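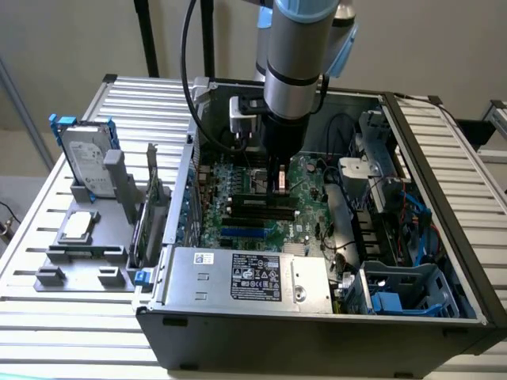

The arm over the memory slots, narrow fingers fitted.

So I've finally had a proper go at the two sets of fingers I've been dithering over since August, and I've been grinning most of the week. Taking apart an old desktop PC is such a good test for a gripper! Everything is a different shape, half of it is slippery, and there's hardly any room to get your fingers in (robot or human).

The first set came with the Panden gripper. They're wide, with soft pads, and I love them for big things. A hard drive with its rails on? Lovely, picks it up and stands it in the fixture every time. Memory is another matter. The slots are so close together that the wide fingers kept nudging whatever was next door, and I spent a whole evening shifting the approach a hair to the left, then a hair to the right, and swearing.

The second set is the narrow pair that Satish Fernandes cut for me at Kesville, with a copper-coloured pad on the inside. Much better! I ran 30 goes at lifting a module out of its slot (clips opened by hand first, I haven't got the arm doing that yet) and only lost 3, all of them because the module tipped and jammed at one end. The wide ones never got past half on the same job. They do struggle with the drive, though. It swings a bit when it's held near the top, and I don't trust it over the motherboard.

Vimala Salian wrote to ask about grip force. I've got it set low for memory, and I bump it up for the expansion card - the metal bracket gives you something solid to hold. For the CPU I'm still not happy with either pair. The edges are so thin that I think I need a small suction cup, and Siebe Aerts has offered to lend me his Fodari one.

Cable routing matters more than I expected, too. My first loop was too tight and tugged at the housing whenever the wrist turned, which I blamed on the controller for two days. A longer loop down the side sorted it.

Next up is the same 30 goes with the camera moved lower, then the suction cup once it arrives. If anyone has tried angled fingertips on memory, please leave a comment, I'd love to hear how you got on!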